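A Two-Arm Table-Laying Bench: Project Report

Final-year engineering project, shared workshop build
Submitted in June

1. Aim

The aim was to build a bench with two small robotic arms that could lay a place setting on a tray and clear it again, with a person driving the arms by hand controller. A second aim was to save each driven run in a form that could be replayed by the arms on their own. The budget did not cover a new work surface or a mobile base, so the bench had to be a fixed one made largely from parts the workshop already had.

2. Frame and top

The top is a butcher-block board. We chose it over sheet metal because it could be cut and drilled with the tools in the workshop and because it is heavy enough to stay still when both arms move at once. It sits inside a frame of black aluminium extrusion. The extrusion lets the arm mounts slide along the edge before they are bolted down, and this saved a good deal of time, as the first spacing we tried was wrong. With the arms too close together the elbows met over the middle of the board. We moved the mounts apart twice.

Each arm is bolted to a black plate, one at either side of the table. The plates were cut to a drawing of our own and sent out to Woltau, who returned them with the holes slightly undersize. We opened them up on the pillar drill. The right plate needed a washer under one corner to bring it level.

3. Arms and control

The arms came as a Voicu kit and are the same model on both sides. Each has six joints and a gripper. The kit software moves one arm at a time, so we wrote a small program to send commands to both together. It runs on an ordinary desktop computer next to the bench.

The controller board is a Zorby. It was already in the workshop from an earlier project and had enough spare outputs. The supply that came with it was too weak for two arms and cut out whenever both shoulders lifted together. A larger supply fixed this.

4. Cables

The cables took more work than expected. In the first layout they ran down the inside of each arm and pulled tight when the wrist turned. We then left them longer, with slack at the wrist and the joints. The arms now reach every part of the board we need, but the loops are untidy and can catch on tall objects. A proper cable guide is the first thing we would add.

5. Objects used

We kept to light tableware that would survive being dropped. The set for the trials was a red tray with a plate, a small cup and a fork. A cactus in a white square planter stood beyond the tray as an obstacle, so that the driver had to plan a path and could not simply sweep across the board. The plate was the hardest item because the gripper can only take it by the rim.

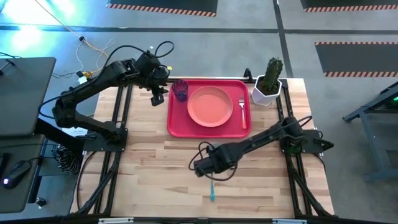

6. Trials

We ran 114 trials in all. A trial counted as complete if the cup, plate and fork ended on the tray in the right order and nothing had left the board. Of the failures, 18 were caused by the fork. It lies flat, and the gripper fingers tend to push it along before they close. Wrapping the fingertips in rubber tape from Kulter helped, though the tape wore through and had to be replaced.

The driver's skill made a large difference. Early runs were slow and jerky, and these replayed badly, as the arms copied every pause. We deleted most of them and kept the later ones.

7. Replay

Replay worked when each object was put back in its starting place with care. If the cup was moved by more than its own width, the gripper closed on air. Marking the starting places with pencil on the board was a cheap fix and we used it from then on.

8. Limits and further work

The bench has no way of finding an object that has moved. The saved runs are also tied to this table and these mounts. If a plate is loosened and bolted back, the runs have to be checked again from the start. One recording log reached 4000 lines before we added a filter for repeated positions, and the older logs have still not been cleaned up. The program, the plate drawing and the wiring list are kept with the bench for the next group.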